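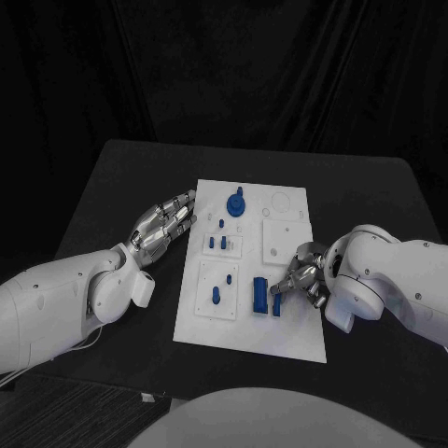

Clarnavano Hall
Premises Safety Checklist – Hirer and Duty Officer Copy
Area covered: ground floor rooms, stage end, kitchen, rear exit
Inspection period: September
Inspecting officer: Daniyal Yousafzai

Each item is marked Satisfactory (S), Attention Required (A) or Not Applicable (N/A). Comments are to be entered where A is recorded, and may be entered elsewhere at the officer's discretion.

Section 1. Exits and escape routes

1.1 Main entrance doors open fully and are unlocked during occupation. S
1.2 Rear exit opens from the inside without a key. A
Comment: The push bar works but needs more force than it should. The door has swollen at the foot. Joiner to plane the lower edge and refit the weather strip.
1.3 Corridor between the Risier Room and the kitchen clear to full width. A
Comment: Stacked chairs found along the left wall at 10 am. Moved at the time of inspection. Hirers are reminded that chairs go back in the store under the stairs.
1.4 Exit signs lit and legible. S

Section 2. Fire precautions

2.1 Extinguishers in place, pins and seals intact. S
2.2 Call points tested in rotation. S
Comment: Call point by the kitchen tested. Panel showed the correct zone.
2.3 Fire blanket in kitchen. S
2.4 Curtains and drapes carry a current flame-retardancy label. A
Comment: Labels on the stage end drapes have faded and the treatment date cannot be read. Supplier's certificate to be found in file 427 or, failing that, a fresh test arranged with Drastlow. Hirers must not pin or tape anything to the fabric.
2.5 Drapes kept clear of heaters and lamps. S

Section 3. Electrical

3.1 Fixed sockets and switches undamaged. A
Comment: Faceplate cracked on the double socket beside the piano. Taped off and isolated at the board. Not to be used until replaced.
3.2 Portable appliances carry an in-date test label. S
3.3 Emergency lighting. S
Comment: Short monthly test only. The full duration test remains with Forsyth under the maintenance agreement.

Section 4. Furniture and floors

4.1 Tables stable, locking catches engage. S
4.2 Table surfaces and corners free of splits and sharp edges. S
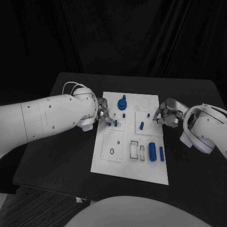 Dark table with rounded corners, black curtain behind.

4.3 Floor free of trip hazards. A
Comment: Carpet tile lifting at the threshold of the Risier Room. Stuck down for now – a permanent repair is requested.
4.4 Maximum occupancy notice displayed (100 persons seated). S

Section 5. Kitchen and washrooms

5.1 Hot water at a safe temperature at hand basins. S
5.2 First aid box complete. A
Comment: Eye wash past its date, and no medium dressings left. Restock from the office cupboard and initial the card in the lid.
5.3 Cleaning products locked away. S
5.4 Gas isolation valve labelled and reachable. N/A

Section 6. Actions carried forward

Rear exit door, item 1.2: priority. To be completed before the next evening booking.
Socket faceplate, item 3.1: priority.
Drape certificate, item 2.4: within 8 weeks.
Carpet tile, item 4.3: next routine visit.
First aid box, item 5.2: same day.

Signed copies are kept in the office. Defects noticed between inspections should be entered in the defects book in the entrance lobby, giving the room and the time.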